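Overnight motorhome parking near Emville?
Kieran Pickering, 14/07/2021
We're heading up the coast in the van and want 2 nights near Emville before going on to Hinuvmont. Is the harbour car park still allowed, and is there a shop close by?

Prins
Harbour is day parking only now. Use the field behind the church, 16 pounds a night, water but no hook-up. Pay at the farmhouse. The village shop is on the same lane and shuts at 5, earlier on Sundays.
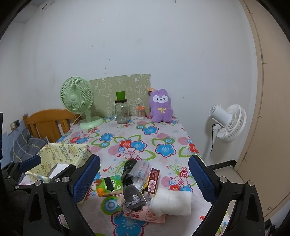 Zekuvach
We stopped there in April. Gate is narrow but fine for a normal van. Don't know about the shop, we'd stocked up already. The Hinuvmont road was closed for works then so check before you set off.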